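Drendwood钱包7月对账报告出炉，我来跟大家唠唠链上手续费这点事

2020年9月3日，星期四

大家好，我是Bethel Lencho，在Drendwood管产品。按惯例，新闻稿应该由市场部的同事来写，可这次的功能从头到尾是我盯下来的，我就跟他们说，让我自己讲吧，讲得啰嗦一点也别拦我。

先说正事：Drendwood钱包从今天起上线“手续费预告”功能，安卓和iOS同步更新，老用户免费用，不用重新导入助记词（千万别为了更新去卸载重装，真的，直接在应用商店里点更新就好）。

做这个功能的起因挺简单。今年夏天链上堵得厉害，大家应该都有体会，转一笔小钱，手续费比本金还扎眼。7月里我们的客服一共收到970条跟手续费有关的留言，其中764条问的是同一件事：为什么我点“确认”之前看到的数字，跟最后扣掉的不一样？我把这些留言一条一条看完了，看得脸上发烫。老版本的确认页只显示一个估算值，字还特别小，灰色的，藏在地址下面。换成我是用户，我也要来骂。

所以新版本里，你填完收款地址和金额，会先看到一个区间：最低可能扣多少，最高可能扣多少，再加上预计要等几个区块。你可以自己定一个上限，网络费用超过这个上限，交易就先放在本地不发出去，等降下来了再提醒你。要不要发，还是你来点。我们不会替你自动签名，这一条在开会的时候吵过好几回，我很高兴最后是这么定的！

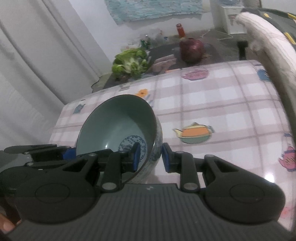
说到估算的准头，我得夸一下Baltasar Carretero。他是我们的后端负责人，费用模型是他带着人重写的。旧模型只看最近一个区块的成交价，碰上行情一抖就全乱了；新模型会把待打包交易池的情况也算进去，还会区分普通转账和合约调用。Baltasar让我在稿子里加上一句他的话：“估算就是估算，我们能做的是把误差老老实实摆在页面上，让用户自己拿主意。”他平时话很少，能给我这么长一句，我已经很知足了。

内测是跟Gimbridge社区一起做的，46位成员用了整整四周，拿自己的日常转账来试，提了一大堆意见。有人嫌区间的颜色太花，有人希望能按法币显示，还有人要求把“等待中”的交易放到首页最上面。后面这两条已经做进去了，颜色嘛……设计师还在调，下个小版本见。

再交代一下支持范围。首发版本支持比特币、以太坊，以及以太坊上的ERC-20代币，稳定币转账也包括在内。闪电网络暂时没有，大家别在评论区催我，催了我也只能转给Baltasar。用硬件钱包配合Drendwood的朋友可以正常看到费用区间，不过设置上限的功能要等固件那边配合，时间我现在说不准，定下来会在公告里写。

另外有个小消息顺便说了：Dalley交易所和做商户收款的Aguirre已经接入了我们的费用接口。从这两家提币或者付款到Drendwood地址，页面上看到的费用区间跟钱包里是同一套算法，不用再两边对着猜。接口文档对所有开发者开放，个人项目不收钱，调用量大的团队请先写邮件聊一聊，我们怕服务器扛不住。

还有几点容易忽略的。费用上限默认是关闭的，要到“设置—交易—费用偏好”里手动打开。放在本地的交易换手机之后不会跟过去，换机前请先处理掉。加密资产价格波动很大，转账一旦上链就撤不回来，发之前多看一眼地址，这句话我说了很多遍，以后还会接着说。

想试用、想采访，或者只是想来吐槽那个颜色的，都可以通过官网的“联系我们”页面找到我，媒体朋友请在标题里注明“手续费预告”，我会自己回。产品截图和接口说明放在官网的媒体资料页，可以直接下载使用。

Drendwood产品负责人
Bethel Lencho

关于Drendwood
Drendwood开发面向个人用户的非托管加密钱包，私钥只保存在用户自己的设备上。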